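Clunura home handling trial – progress report, December
To: Seung-woo Kwon
From: Ji-hoon Sung

Quick one this month, short on time. Main item is the grip pad fault. Sorry for the length of that part, it ate most of the month.

1. Where we are

Target for the period was 400 usable grasps on soft household items. We logged 867, but a big share are on hold (see 3). Bedroom sessions done. Kitchen not started. Both hand-held grippers came back from Ekard with new linkages and the travel stop reset.

2. Bedroom sessions, bags and wrappers

Items laid out on the bed, operators work from the side. Thin plastic bags are the problem class, everything else is boring by comparison.

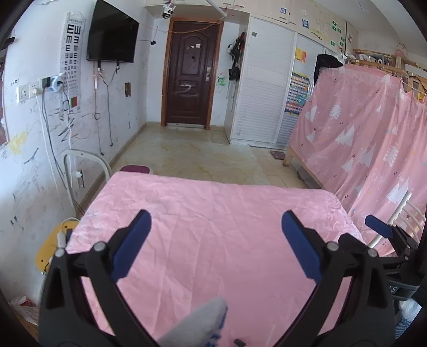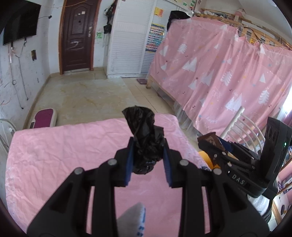 Black bag held between both pads. Second gripper on the right has a brown wrapper.
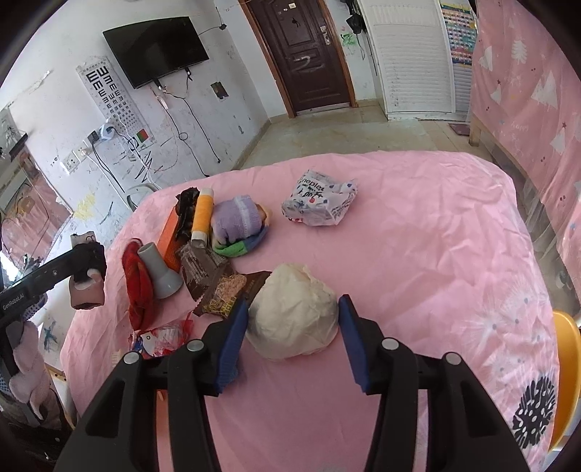
3. The fault

Short version: jaw position reading drifts while the fingers are closed on something very thin. Log says the jaw is still open a little, when it is fully shut. So the record shows a miss and the bag is plainly in the jaws. Worst offset we measured was 2 mm. Doesnt sound like much, but a folded bag is thinner than that.

Found by Ji-hoon when checking video against the log. Should of been caught by the daily zero check, but the zero check is done with jaws open and the drift only shows under squeeze.

Cause, as far as we know – pad backing creeps on its screw plate after long use. Won looked at one set and agrees. They have not put it in writing yet.

Not affected: bottles, boxes, the knitted doll. Anything with some thickness reads fine.

4. Safety

One pinch, minor. Operator reached in to free a stuck bag without letting go of the trigger first. Skin not broken, logged same afternoon. New rule from that day: trigger released and gripper laid down before any hand goes near the pads. Also no clearing a jam on your own unit while the other operator is mid-grasp.

5. What we did about it

– Pads swapped on both units
– Closed-jaw zero check added, start of session and again every 25 grasps
– All bag and wrapper grasps before the swap marked hold, not deleted
– Re-scoring by hand from video, Plillell doing it, slow going

6. Money and time

Spare pads come out of the repairs line, no extra ask. Re-scoring does cost us. Kitchen start slips to after the re-score, would rather not collect more on a reading we dont trust.

7. Need from you

OK to move the kitchen start. And a nudge to Won for the written finding, they answer you faster than they answer me. Raw drift logs are in the shared folder if anyone wants them.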